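13 April 2020
Organizer trial, Ruklow bench

Tùng wants us to sign off on the clear plastic organizer for brushes by the end of the month. I am less sure. The Domora sheet calls it "self-sorting", and I have yet to see a box sort anything.

Points so far, mostly for Tùng and whoever picks this up in September:

Item number 2633 in our log. Came over from Jeltthorpe with two other models that I have not opened. The sheet claims a load of up to 300 g before the walls bow. No word on how they measured that, or where on the wall. I would not repeat the figure to anyone.

Stability. Long brushes lean. With 3 in the same compartment, all leaning the same way, I could tip the box with one finger. Tùng could not, but he was pushing from the low side, toward the tall back. Need to agree on a side before we compare anything again.

Cleaning. Makeup powder gets down into the bottom corners and a cloth will not reach it. A cotton swab does, slowly. I gave up timing it at 35 seconds for one corner. Clear plastic also shows every speck, so people will either clean it more often or get annoyed and put it in a drawer. My money is on the drawer.

Does the divider help? For short things, yes. For a brush with a long thin handle I doubt it makes much difference which side it goes in. Tùng says it keeps face brushes away from eye brushes. Fine, but so do two cups – and we already own the cups.
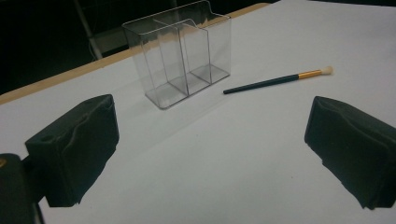 Clear organizer and brush with the gold ferrule, white table.

Khương cup set is still the one to beat on price. I would like to run both for the same stretch, same brushes, before we write anything that sounds like a recommendation.

To do: ask Domora what "self-sorting" means. Redo tipping from the low front and the tall back, written down separately this time. Open the other two boxes. Get more swabs.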